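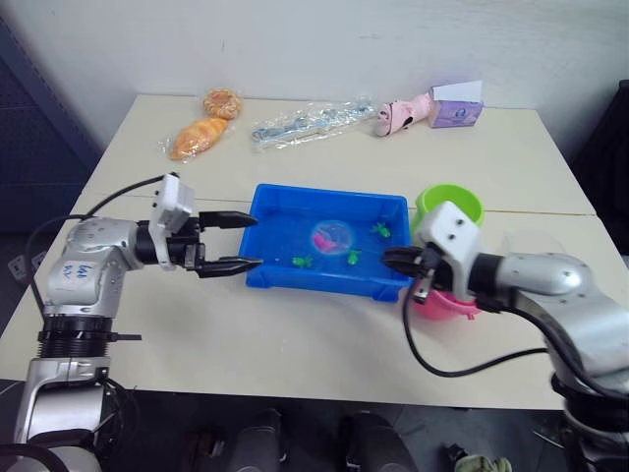

Good Practice Around Shared Robot Benches
Handout for session 2, to be read before the lab

Welcome back, and thank you to everyone who sent in questions after the first meeting. Many of them were some version of "who decides what the rules are?", so I've moved that topic up and pushed the reading on grippers to a later week. Please bring this handout to the lab, scribbled on if possible. A clean handout worries me a little!

We'll begin with words, because people get tangled in them. A law is something you must follow where you work. A standard is a written agreement about how a thing should be built or done, and it may or may not be tied to a law. A house rule is what your own lab has decided. Good practice is looser than all of these, the sort of thing an experienced person does on a Tuesday afternoon without looking it up – or on any other afternoon, come to think of it. Most of what follows is house rules and good practice. When you find yourself in a real workplace, you'll need to read the standards that apply there, all the way through, and ask someone qualified when they don't make sense.

Our own house rules grew out of the Skillgate course binder, which ran to 115 pages when I inherited it and had whole chapters on equipment we no longer own. We trimmed it down to 14 rules. You'll get the full set at the bench, but I'd like to talk through the ones that come up most.

Start with the task, and write down what it involves before anybody switches anything on. "Move the toy fish" sounds complete until you try to hand it to another person. Which fish? Out of the tray, or from one side to the other? With the gripper fingers directly, or with a tool held between them? Where do they go afterward, and what counts as finished? The Purkov task sheet has a space for each of these, and I do want you to fill in all of them, even the ones that feel silly.

Then comes water. Any task with an open tray gets its own risk note, however shallow the tray is. Think about where the cables run and where they could dip if an arm swings farther than you planned. Think about what a dropped tool would splash. Check the actual equipment manual for what each part can tolerate, and please don't assume that the wrist and the base have the same protection just because they belong to the same arm. If the manual doesn't say, the answer for this course is that the part stays clear of water. Keep paper towels close to the bench, and keep the power strip well away from it.
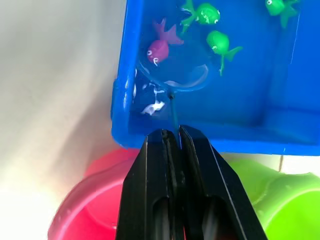

Doesn't a held tool change the risk note, even if the arm is moving exactly the way it did before? Dlamini raised this when an earlier version of the handout went around, and I was so pleased with the question that I rewrote the section. Yes, it does. A gripper closed on a handle reaches farther than an empty one, and the far end of the tool travels farther than the fingers do when the wrist turns. So a net, a spoon or a brush goes on the task sheet as part of the arm, with its length measured from the fingertips. If you change the tool, or grip it in a different spot, you measure again and do a slow run first.

With two arms at one bench, you also need to agree on whose turn it is inside the shared space. Write that down too. Our habit is that one arm waits outside the tray while the other works, unless the task sheet says plainly that both go in together and how they stay apart. You can relax this later in the term, once you've shown me a plan for it.

Stopping. Everyone at the bench must know where the stop button is and be willing to press it. You'll never lose marks for a stop, and you don't have to be sure something is wrong. After a stop, hands stay out until the person running the bench has said aloud that the arms are safe to approach. Restarting needs a fresh look at the tray, the tools and the cables.

For your log, use the Vandenow template, and write entries as you go. Over 71 entries came in from last May's group, and the helpful ones were dull and exact: what was on the bench, what was gripped, what was changed between runs. "Went fine" helps no one who reads it later, including you.

Before the lab, please draft a task sheet for moving one small floating object with a handheld tool, and add your risk note on the back. Pencil is fine.

Last updated: May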